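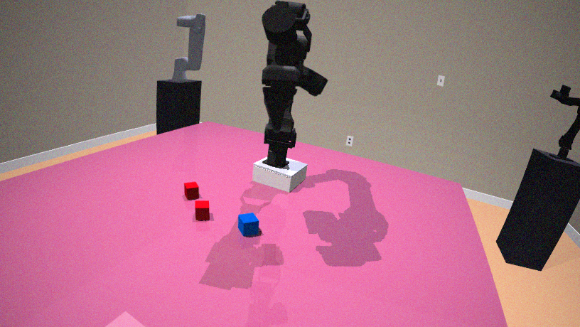

Why Does a Golf Range Have Such a Tall Net?

If you have ever ridden in a car past a driving range, you may have looked out of the window and seen a giant net standing at the edge of the grass, taller than the houses and so thin that it almost disappeared against the sky. It is a funny thing to see, really. We are used to nets on tennis courts and soccer goals, and those are small enough to touch. Why would anybody need one as tall as a big tree?

Let's start with the ball. A golf ball is little and hard, and it weighs less than a small chicken egg. When a grown-up hits it with a long club, it can fly over 235 yards before it comes down. Try to picture two football fields laid end to end, and then a bit more grass after that. Now think about what might be on the other side of the grass: a road, perhaps, or a playground, or somebody's kitchen window! A ball coming down from that high up is moving fast, and it can hurt a person or crack a windshield. So the people who run the range put up a net, and the net catches the balls that wander off.

You might wonder why they don't build a wall. Walls are strong, after all. The trouble is the wind. Hold a big piece of cardboard in front of you on a breezy day and you will feel it push you backward. Now try the same thing with a kitchen strainer or an old onion bag. Hardly any push at all! The wind slips through the holes. A net has thousands and thousands of holes, each one a little smaller than a golf ball, so the ball has to stop but most of the air can go on its way.

Most, but not all. Every string in the net still catches a tiny bit of wind, and when you have a net as big as a parking lot, all those tiny bits add up to a very hard pull. Ice makes it worse. In a freezing rain, the strings get fat with ice, the holes get smaller, and the whole net becomes heavy. In some snowy places the workers lower the nets before a storm, a little like taking down the sails on a boat.

Something has to hold all that up, and that is the job of the poles. They can be made of wood, steel or concrete. The part you see is only part of the story – a good piece of every pole is hidden under the ground, the same way a carrot is. You can try this at the beach or in a sandbox. Push a stick just a little way into the sand and tap it near the top. Over it goes. Now push it down deep, pack the sand around it with your hands, and tap it again. It stays put much better, doesn't it?

For a real pole, a big drill turns into the ground and lifts out the dirt, and a crane sets the pole gently down in the hole. Then concrete may be poured in around it, and everyone has to be patient while it gets hard. The poles at the corners have the toughest job, with nets pulling on them from two sides at once, so they are often thicker than the others, or they have strong steel cables that run down to the ground and pull back the other way.

Next comes the net itself. It doesn't hang from the poles by its own strings, which would stretch and tear. First the workers run steel cables from pole to pole, and then they clip the net to the cables all the way along. If you have ever hung a blanket over a clothesline to make a tent, you already know how this goes. Pull the line too loose and the blanket sags in the middle.

The net is not pulled as tight as a drum, though, and there is a nice reason for that. Throw a tennis ball at a wall and it comes zooming back at you. Throw it at a blanket on a clothesline and the blanket gives a little, the ball gets tired, and down it drops. A net with some give in it does the same thing for a golf ball.

Sunshine is hard on nets too. After years outside, the strings can get weak, just as a plastic toy left in the yard gets faded and crumbly. Many nets are black because the black coloring helps protect the string from the sun. Even so, people go out and look for holes, and they patch them with new netting and strong cord.

So the next time you go past one, ask your grown-up to slow down if it's safe, and see if you can find the corner poles and the cables along the top. And if you spot a golf ball stuck way up high in the strings, well, that one didn't reach the road.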